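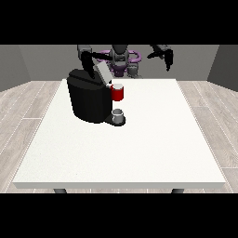
The coffee project at the Tiltley workshop is still alive, and I am still the one at the back of the room with my arms folded. For anyone who missed the June meeting: a few members want to build a two-armed robot on a rolling base that can load a pod into the shop's coffee machine and get a drink out of it. Before anyone buys another motor, they are working it out in simulation, in a room with three gray walls and a white table. The red pod is held up over the cup, the gray lid is tilted open, and the second arm hangs off to the side with its gripper empty. It all looks very tidy. My own bench has never looked like that, and neither has the shop kitchen.

I sat down with the group on Aug 12, 2025 and watched a long batch of runs. The software setup is called Erden, after the road the workshop used to be on, and it runs on the old desktop by the laser cutter. The number being passed around is 171 runs so far. When I asked how many had ended with the pod seated and the lid closed, I got a speech about how success is defined. Fair enough, but I would like the definition written on the whiteboard before the next batch and left alone afterward.

My first gripe is friction. In Erden the pod has one friction value and keeps it forever. Real pods have a foil rim that catches on things, and some come out of the box slightly dented. Our real test gripper, the one Mishra is built around, has rubber pads cut from an old bike tube. One pad is thicker than the other. I measured. Nothing in the model knows about that.
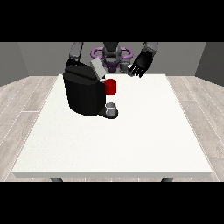 Then there is the lid. On the shop machine the hinge is stiff for the first half of its travel and then lets go all at once, so you have to hold the body down with your other hand or the whole thing slides toward you. People do this without thinking. A robot has to be told, and so far the simulated machine might as well be bolted to the table. I asked whether anyone had tried letting it slide. They had not, but it is on the list now, and I will be asking again.

Money, briefly. Mishra (the physical arm, for those who can't keep the names straight -- I can't) has used up $60 of the shop fund, mostly on bearings and a replacement servo. That is cheap, and I have no complaint about it. The second arm is another matter. The group wants the Villora kit, which needs its own power supply and a bench it can stay clamped to. We have five benches. On a busy evening they are all taken, and I don't think one should go to a coffee robot until the first arm can pick up a pod 20 times in a row without anyone touching it.

In fairness, simulation has saved them some grief. They caught a bad reach angle early, with the elbow joint running into its limit, and moved the base mount before drilling any holes in it. I have drilled those holes in the wrong place myself on other projects, so I'll give them that one.

What I would like to see next is a short run on the real arm with a cold machine, no water in it, and the failures written down along with the good ones. Bring your own pods. The ones in the cupboard are for drinking, and we are already low on the dark roast.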